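The Gripper That Would Not Let Go

Print | E-mail this article

Filed under: Automation > Faults and Safety

June 2023

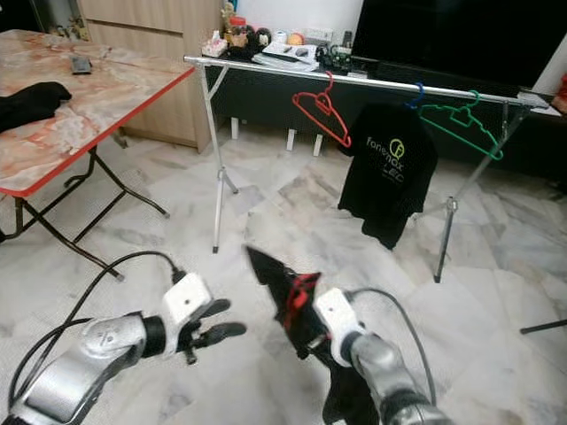 Rianne Michiels ran the fault review at Idarance after a two-armed unit on the garment-hanging task failed to release a hanger and kept pulling. "The arm had placed the hook on the rail," she said. "The controller sent the open command. The fingers stayed shut, and the next move started anyway."

The log covered 2313 hanging cycles. The fault appeared in 68 of them, the first at cycle 1124. In 8 cases the rack was dragged far enough to trip the force limit.

Michiels first suspected the fingers. Her team swapped the gripper and the fault came back the same afternoon. The cause was a wrist cable that lost contact when the forearm rolled past a certain angle. "The last good reading stayed in memory," she said. "The software read it as current and reported the gripper open."

Readings now carry a time stamp, and the arm holds still if one is stale. The cable has a longer loop at the wrist. Michiels also wants a separate stop on pull force — lower than the present limit — before the unit goes to Gendton.

"A stop you have to reset is cheap," she said. "I'm still waiting on the parts."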